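Minutes, Rondidthorpe allotments and hall users, Saturday, 10.15 start (Wim had the key, Wim was late)

Present: Geert Dierckx (chair), Toon Wuyts, Luuk Bakker, Roos Dijkstra, Wim Boersma from 10.30. Minutes by Luuk, typed up same afternoon, shout if wrong.

**1. Last minutes**

Agreed. Toon wants it put down that he said "drainage" last time and not "damages". Changed.

**2. Water**

Long one. Standpipe at the Tadham Lane end still dripping, bucket under it, bucket full most mornings. Geert rang the water people twice, got a case number, no date. Bill for the year came to £1,965 which is a lot more than anyone had budgeted. Roos thinks the leak is on our side of the meter, if so we pay, no argument to be had. Toon not convinced. He'd like the meter read last thing one night and first thing next morning with everything shut off, then we know. Agreed to do that before spending a penny on a plumber.

Hosepipes: still people leaving them running and going home for lunch. Notice to go up on both gates. Roos to word it, politely.

Wim arrived. Apologies, key in other coat.

**3. Plot rents and waiting list**

36 plots, all let. Waiting list stands at 16, longest wait coming up to three years. Three plots not touched since spring, letters sent, one answer (bad knee, wants to keep it, brother will dig). Other two get a second letter then notice under the rules.

Halving plots came up again. Geert for, Wim against, says half a plot is no use for potatoes. Roos said plenty of new people would be glad of half and wouldn't know what to do with a full one. Left it that when a plot comes free, next person on the list gets asked which they'd want. No change to rules for now.

Rent up £9 a plot from October to cover water. Carried, Wim abstaining.

**4. Shed and shared tools**

Shed tidied by Toon and Luuk. Much better. Two spades with split handles thrown out, the good fork has turned up behind the netting. Mower needs a blade, Mulder's quoted for it and will colect if we ring before noon.

Still want some way of keeping small stuff off the floor. Open metal bins on a table or bench would do, so you can see what's in them without tipping everything out.

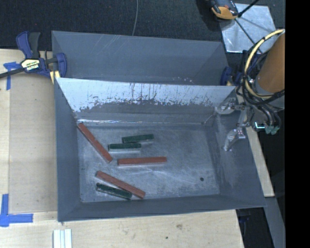
Wim: fine, but who empties the things when they fill up with rubbish, because last time we had crates it was all string and dead batteries by August. Fair point, no real answer. Geert suggested whoever locks up on the last weekend of the month has a quick sort through. Agreed to try it until Christmas.

Toon to price up bins, second hand if poss. No more than we'd spend on the mower blade.

Padlock code to be changed, too many people have it who gave up plots ages ago. New code by phone only, NOT in the newsletter like last time.

**5. Compost delivery**

Lultumo can do one big drop or two smaller. Two smaller costs more but the lorry can get through the gate, big one can't and it all ends up in the lane. Two smaller. Roos to book. Pre-orders on the sheet in the hall, pay when you order, no IOUs.

Last load had glass in it. Geert to complain when booking is confirmed and not befor.

**6. Bonfires**

Complaint from the houses on the east side, washing out, smoke all afternoon. Rule is after dusk only, everyone knows the rule. Luuk to have a word with the plots along that hedge. Toon asked if we could hire a shredder for a day in autumn instead, would clear a lot of it. Luuk to get a price.

**7. Any other business**

- Seed swap: Roos needs envelopes, clean ones, any size.
- Hall heating comes on at 9 whatever you set it to. Wim looking at the timer.
- Gate hinge squeals. Toon has oil.
- Somebody's marrow has been on the hall windowsill for two meetings now and is going soft. Please take it away.

Next meeting same time, same place, Geert holding the key.

Closed 11.50.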